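Storage Guidance for Residents: Keeping Small Items in Open Bins

Testitz House, Household Advice Pages
Revised 3rd June

Residents are asked to read this page before making use of the shared store on the lower ground floor. Much of the guidance applies equally to kitchens, utility cupboards and home workshops, and it may be followed in any household where small articles are kept together in a large container.

Choosing a bin

A rectangular bin with smooth sides is easier to wipe out than one with ribs or a woven surface. Sides that slope inward towards the floor allow the hand to reach the corners, and bins of this shape will usually stack inside one another when empty. The outside measurements should be checked against the shelf before purchase, as the rim is often a good deal wider than the base. Shelves in the shared store are 500 mm deep and 1000 mm wide. A bin that overhangs the front edge by more than 40 mm will be moved to the floor by staff.

Lids are permitted but are not supplied. Where a bin is opened several times a day, as is common with kitchen sundries, a lid tends to be left off and mislaid, and a folded cloth laid over the contents will keep out most of the dust.

Filling

Bins should not be filled to the top. A shallow layer, with the floor of the bin still showing between the articles, permits each thing to be seen and lifted out without disturbing the rest. Heavy articles are to be placed first and towards the middle. Glass, blades and anything with a point must be wrapped and kept in a separate container marked accordingly.

Packets and tubes of food must not share a bin with cleaning products, even where both are sealed. Opened packets should be closed with a clip and used first. Batteries are to be kept in their original packaging or with tape over the ends.

Mixed bins are acceptable for articles awaiting a permanent place. Zoriana Yurchenko, who oversees the store, recommends that a mixed bin be emptied completely once a month and that anything left unclaimed on the second occasion be passed on. Residents who would prefer to keep such articles for longer should write the flat number on a card and place it inside the bin, against the far wall.

Cleaning

Empty the bin and shake out loose grit over a dustpan. Wash with warm water and a little washing-up liquid, using a soft brush along the corner seams, where crumbs and dust collect. Scouring powder should be avoided. It dulls a smooth surface and leaves fine scratches which hold dirt afterwards.
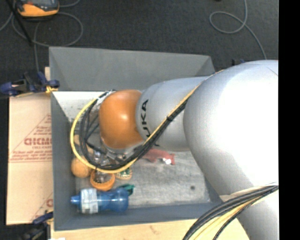 Scuffs and darker streaks on the floor of a bin are ordinary wear and do not call for replacement. Marks that remain after washing may be treated with a paste of bicarbonate of soda and water, left for ten minutes and rinsed off. Worn patches will not respond to this treatment. A bin in that condition remains suitable for tools, cloths and packaged goods, but unwrapped food should be kept elsewhere. Where the floor has cracked, the bin is to be withdrawn from use.

Bins must be dry before they are refilled or stacked. Two bins nested while damp will often stick fast. They can generally be parted by standing the lower one in warm water for a few minutes and filling the upper one with cold.

Liners

A sheet of plain paper or a thin rubber mat will protect the floor of a bin used for metal tools. Newspaper is not advised for pale surfaces, as the print may transfer. Cut the liner slightly smaller than the base so that it lies flat at the corners.

Replacement and enquiries

Replacement bins may be requested from Tymofii Didenko at the Dernus Road office, quoting stock number 174. The old bin should be brought to the office at the same time, emptied and rinsed. Stock is next renewed in September, and requests received before then will be met from the remaining supply.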